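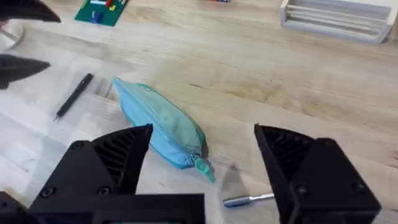
WOSTON, January 12, 2026
By the Editorial Staff

The old road from Woston to Lallilthorpe was measured and marked long before it was paved. Its milestones were set on the north side, facing the traffic, and each carried the distance to both towns. Between them stood a larger number of lesser stones: parish and township markers, property corners, quarry marks, and plain posts whose purpose was known to the men who set them and was never written down. Many remain. They stand in hedges, at the backs of parking lots, and in one case inside the porch of a house that was built around it.

The Pongate Survey was established to find and record these stones. It takes its name from the tollgate at Pongate, where the old road divides and where the earliest of the surviving markers is believed to stand. The Survey has now entered 337 stones in its register. The register is open to the public at the Woston reading room, and copies of single entries may be requested by mail.

An entry begins with the position of the stone, given by reference to at least two fixed features nearby. Modern coordinates are also recorded, but the written position is still required. Trees are not accepted as fixed features. Buildings are accepted with some caution, and bridges are preferred. The height, width, and depth of the stone are then taken above ground level, together with the direction in which its lettered face now looks. A stone that faces away from the road has very often been moved, and the register marks it as doubtful until its history can be traced.

Lettering is the most difficult part of the work. The local stone is soft and sheds its surface in thin layers, so that an inscription may be clear in one line and entirely lost in the next. Low winter light is of great help. An inscription that cannot be read at noon in July may be quite plain in the last hour of a January afternoon, when the sun crosses the face of the stone at a shallow angle. For this reason most of the Survey's reading is done between the fall of the leaves and the first growth of spring.
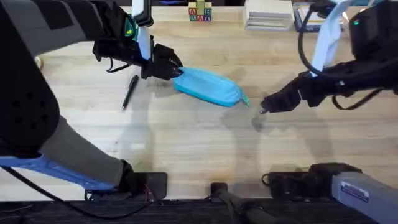

Each stone is drawn as well as photographed. The Survey has kept to this rule from its first season, and its drawings now fill 843 pages. A drawing obliges the recorder to decide whether a mark is a letter, a chisel slip, or ordinary weathering, and to show that decision on paper where others may question it. The equipment is modest. Recorders are asked to carry two grades of pencil, an eraser, a short steel rule, and a soft brush for loose soil, and to keep the smaller items together in a case that closes. A zippered pouch like the light blue one on the table serves well, and a strong color is easier to find again in long grass. Ink is not used outdoors.

Wire brushes, household cleaners, and bleach must never be applied to a marker. Moss and lichen should be left in place even where they cover part of the text. Past attempts at cleaning have done more harm along this road than frost has, and at least one milestone near Lallilthorpe lost its remaining figures in this way. Paint presents a separate question. Several of the stones were once painted white with black numerals, and traces of the paint survive in the cuts. These traces are now treated as part of the stone.

The written sources are uneven. The turnpike accounts record payments for stone, hauling, and lime, but seldom say where the finished markers were placed. The most useful single document is the Jacobs map, a large sheet drawn for the road's owners, on which every milestone is shown by a small open circle. It is accurate near Woston and much less so toward the eastern end, where the draftsman seems to have worked from an earlier sheet. The Survey has compared the map with the ground over a distance of 12 miles. Along that length, 6 of the circles have no stone that can be matched to them.
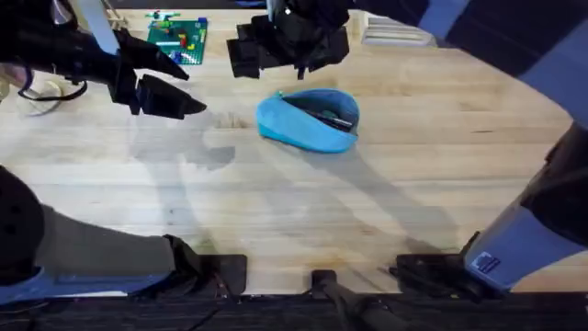
A missing stone has not always been destroyed. Road crews widening the pavement commonly laid markers face down in the ditch, where they were covered within a few seasons. Others were taken for gateposts, doorsteps, and the footings of sheds. Two parts of a single milestone were identified on neighboring farms, one in use as a mounting block and the other in a garden wall. Both owners agreed to let the parts be measured, and both chose to keep them where they were. The Survey does not ask for stones to be returned. It asks only that they be recorded, and that it be told if they are to be moved.

Legal protection is limited. A milestone standing within the public right of way belongs as a rule to the highway authority, and may not be removed without its consent. A property marker has no such standing once the boundary it served has changed. The Survey has therefore begun to send copies of its entries to the offices that issue permits for roadwork, so that crews may know of a stone before digging begins.

Work during the coming season will be directed to the side roads south of Pongate, which the Jacobs map does not cover. Landowners in that district who know of a cut or lettered stone are invited to write to the Survey, giving the nearest house or crossing. A sketch is welcome with any letter. Stones should not be lifted or turned over before a recorder has visited.

Contact the Editors | Copyright 2026 Woston Quarterly. All rights reserved. | Back to top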